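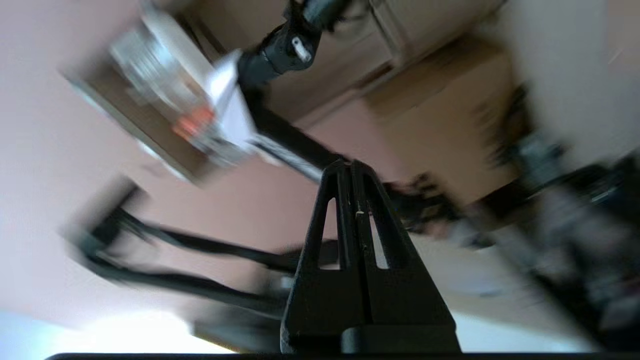 1/ Can a machine do the chores yet?

I've been promising this thread for weeks, and it's Sunday and raining, so get a cup of something and settle in (I do go on, sorry in advance).

2/ Two arms is where things get interesting. One arm can pick up a sock. Folding it, or holding a jar while the lid comes off, wants a second one, and then the two have to keep out of each other's way, cables and all.

3/ I love the slotted fingers, by the way. Plain black plastic, a rib up the middle, a narrow blunt tip. You'd walk right past one in a drawer of kitchen gadgets!

4/ My own tally for May, kept on the back of an envelope: 145 tries at putting a folded dish towel on a shelf, 115 I'd have accepted from a teenager. The other 30 I refolded myself, muttering.

5/ Speed is the sore spot. The slowest towel took 17 minutes. My grandmother would have done the whole basket and started on the soup.

6/ Shop floors are further along, I think. A friend at Mikton has an arm moving parts from bin to tray all day, same part, same bin, and she's very fond of it. Nobody at home keeps their bins that tidy.

7/ People keep asking if they should save up for one. If you have a spare $2000, please buy a good dishwasher and take somebody to dinner with the rest.

8/ Next time, sorting silverware. Spoons are going fine so far, forks hook onto each other and come up in clumps, and I'd gladly hear from anyone who has solved forks.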